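# Call for Participants: Remote Demonstration of Kitchen Tasks in Simulation

Listari is recruiting participants to teach manipulation tasks to a simulated robot arm.

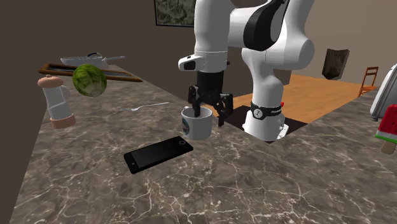
*Simulated kitchen counter with arm, two-finger gripper and mug.*

**Background**

The Evholm project trains control policies from human demonstrations. A participant drives the simulated arm with a handheld controller, and the software records joint positions, gripper commands and object poses for the full attempt. The target for this round is 2,000 accepted demonstrations across 12 tasks. Typical tasks are grasping a mug by its wall, moving a fork and clearing a given area of the counter. Object placement changes between attempts.

**What participants do**

- Complete a training session of 60 minutes, paid at the full rate
- Attend four recording sessions of two hours each at the Nurness building
- Perform each task as instructed and mark the attempt as success or failure
- Fill in a short workload form after each session

Failed attempts are kept and labeled. Please do not restart an attempt because the grasp was untidy – a regrasp within the same attempt is acceptable and useful to us. An attempt ends when the object is released at the goal or when the time limit runs out.

**Requirements**

- Age 18 or over
- Normal or corrected-to-normal vision
- Able to use a handheld controller with either hand while seated
- No prior experience with robots; gaming experience is fine but must be stated

People who took part in the June pilot are not eligible, as their controller mapping was different.

**Payment**

$20 per hour, paid after each session. Participants may withdraw at any time and keep payment for the hours completed.

**Data**

Controller input and simulator state are stored under a participant number. No audio or video of participants is recorded.

**How to apply**

Send your age, dominant hand and available hours to the Evholm study desk at Listari, with "Remote demonstration" as the subject. Applications close August 31, 2018.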